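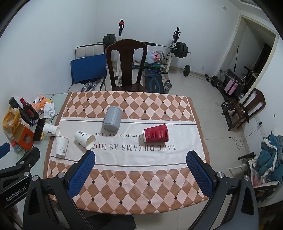

The Beyene Table, and How to Clear It

Our winter appeal for mugs has gone well, in the sense that we now own mugs. The trouble in the common room at Beyene House is that paper cups still turn up beside them, and once one has fallen over it seems to give the rest ideas. By teatime the table looks like a skittle alley.

Nantana Thongsuk has offered a method, which she has used at home in Drirkville for years and which I pass on without improvement. Start with tissues and empty bags. Then pick up the cups, paper ones inside each other, mugs to the sink. Bottles go last, with their caps on, and anything with a cable goes back to whoever owns the cable. She says it takes 48 seconds. It took me a good deal longer, but I stopped to read the tablecloth.

The tablecloth, for those who have only met it under crockery, says TAKE DREAMS AS HOPES, and past that "forward to our future". I have sat on the wrong side of it all year and can now read both upside down. It has brown and pink diamonds, which forgive tea. The glass at the edge forgives nothing, so please wipe it.

We still have 225 paper cups in the cupboard, and Nantana would like them used up before any more are bought. One each, please, and the same one for your second cup – a pencilled initial on the bottom will do. Spare mugs can be left on the shelf by the sink, handles outwards.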